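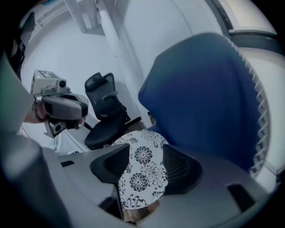
The round side table with the flowery top, next to the big blue chair.

Bilura front room: what's in this folder and how to use it

Hello! This is the readme for Bilura, my slightly obsessive record of the furniture in one room and where it all goes. I started it in June after moving the seating round once too often and losing track of which arrangement I'd liked. If you only want the list of pieces, open pieces.csv and skip the rest of my waffle.

What you get

There are 3484 pictures, sorted into 20 folders, one per layout. Each folder has a short notes file saying what I was trying to do (more space by the wall, somewhere to put a cup down, that sort of thing). The whole lot was last tidied on 28 August 2024.

The main pieces

side_table — round, white top with black flowers all over it, big chrysanthemum sort of blooms with leaves in the gaps. The base is light wood. It's my favourite thing in the room and it gets moved more than anything else.

blue_chair — deep navy, with a white zigzag trim along the edge of the back. I went back and forth on calling it an armchair, and in the older notes it still is, sorry!

office_chair — black, with a padded headrest. Do search for "desk chair" as well, I wasn't consistent before layout 14.

Names and oddities

Layouts are named after whatever I fancied, so Grirkton has the seats close together and Denier is the sparse one. Eyvindsson was meant to be a reading corner and the notes trail off halfway through. I might finish them.

Colours are by eye. What I call navy may look nearly black on your screen, so please don't order cushions from it.

Thanks and borrowing

Vilém Kolář checked the spellings in pieces.csv and merged three duplicate tables that were all the same table. Use anything you like for your own room planning, and if you spot a wrong label, send me the folder name and the line number.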